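Workshop Floor Forums > Automation and Robotics > Buying and Budgeting

Thread: Budget for one arm, one gripper and my remaining patience

regula_t
Posts: 300

We're a small outfit that packs and ships secondhand tableware and general house-clearance bits for auction sellers. I have been told there is money for "a robot", in those words, by people who have never bought one. The figure in the spreadsheet is the price of the arm. Nothing else is in the spreadsheet. There is a line for biscuits in the spreadsheet, so it isn't that they dislike detail.

I have two quotes. Pellow will sell us the arm with a parallel gripper and wish us luck. Hubmann will sell us much the same arm plus a simulation licence, 12 days of an engineer and a support contract, for a sum that made our finance person go and stand outside.

What I want to know is whether simulation is worth paying for before we own any metal. Hubmann say yes, and they would. Has anyone here done it that way round?

Regula Thaler

benchvice
Posts: 2,114

Buy the arm. You learn more in an afternoon of dropping things than in a month of watching a computer not drop them.

Also your budget is wrong. Whatever the arm costs, put the same again beside it for stand, guarding, wiring, fingers, risk assessment and the electrician who comes back because the first one left.

liam_rowbotham
Posts: 871

Disagree with benchvice, as is traditional.

We did the sim first. We'd been quoted for a suction tool and a parallel gripper and couldn't afford to be wrong about both. I spent most of April building scenes in Ketolgate, which is a miserable way to spend spring but cheaper than a crate of broken crockery. The scenes were nothing clever. Bowl on a wooden surface, other odds and ends lying about near it, because that's how stuff arrives with us and I expect it's how it arrives with you. Nobody's clearance box has ever contained one object in the exact middle of a white table, whatever the sales videos say.

The awkward shape was always the wide-rimmed bowl. From straight overhead it's all rim, and the rim is broader than people think until they've got two fingers heading towards it.
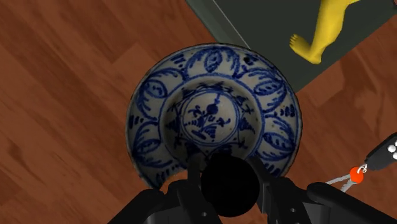
So before you sign anything, ask both suppliers for the maximum opening of the gripper and then go and measure your widest bowl. If the bowl wins, you're pinching the rim, and then you need to care about finger length, how thick the finger tips are, and how much room there is for the bulky part behind them to come down without meeting whatever is lying next door. We changed our finger spec on the strength of that and saved ourselves a second order. It paid for the licence on its own.

The other thing it told us was where to put the camera. We had budgeted for one on the wrist. A wrist camera has a lovely view right up until the gripper is in the way of the thing you're gripping. We added a fixed one on a post. Put that in the spreadsheet, next to the biscuits.

benchvice
Posts: 2,114

You could have found that out with a ruler and a bowl.

liam_rowbotham
Posts: 871

I could have. I didn't, and neither did you, if I remember the thread about the trays.

benchvice
Posts: 2,114

The trays were a supplier issue.

moorside_kev
Posts: 46

Can I ask what the sim does about slipping? We tried one (a Kustunex trial, not Ketolgate) and every pot we picked up stuck to the fingers like it was glued. Looked marvellous. Showed it to the boss, boss was delighted, and then the real arm couldn't hold a saucer. Took me a long time to be believed about anything after that.

liam_rowbotham
Posts: 871

Kev, fair point, and it's where I'd stop trusting it. Reach, clearance, finger size, camera position: fine. Friction on glazed stuff: treat it as a rumour. We guessed a number, then had to guess a worse one when the real thing turned up. Don't let anyone give you a success rate out of a simulator and then put it in a business case.

regula_t
Posts: 300

This is very useful and slightly depressing, so thank you.

Hubmann's proposal has a success rate out of a simulator in the business case. It's on page 2, in bold.

I asked whether their test objects were patterned or plain, as most of ours have something painted on them, and was told the system is "pattern agnostic". I've written that down to use on my family.

dotty_m
Posts: 529

Ask them to render your stock, not theirs. A decent sim engineer can put a decorated bowl, a bit of wood grain and some clutter in a scene without much fuss. If they only want to show you grey cylinders, I'd wonder what the 12 days are for.

And get the licence split out from the engineer. Ours came as a bundle and renewed as a bundle, so the following year we paid for a human being we'd already sent home.

benchvice
Posts: 2,114

Now THAT is good advice. Split everything. Arm, gripper, fingers, software, people, support. If a supplier won't give you a line for each, they're hiding a big one behind a small one.

I still say buy the arm. Pellow, bare, then spend the difference on charity shop bowls and break the lot.

liam_rowbotham
Posts: 871

How many bowls though? We got through around 300 quid's worth once the real arm was in, and that was after the sim. No idea what it would've been without. More, I'd like to think, for the sake of my April.

If it were my money I'd go Pellow for the hardware and rent a sim seat for a couple of months before placing the order. Rent, mind. Cancel it when the arm comes and see if anyone asks for it back.

moorside_kev
Posts: 46

Does Pellow let you swap the fingers without voiding anything? Ours didn't, and the replacement set was priced like jewellery.

regula_t
Posts: 300

Kev, asked them this morning. You can swap the fingers if they're "approved". The list of approved fingers has Pellow's fingers on it.

I've measured our widest serving bowl against both quotes and it beats the pair of them, so we are rim pinchers. Revised budget now has separate lines for arm, gripper, spare fingers, stand, guarding, electrician, second electrician, fixed camera, short sim rental and breakages. It's gone back upstairs. They've asked if we could lose the guarding.

dotty_m
Posts: 529

Lose the biscuits first.

benchvice
Posts: 2,114

Steady on.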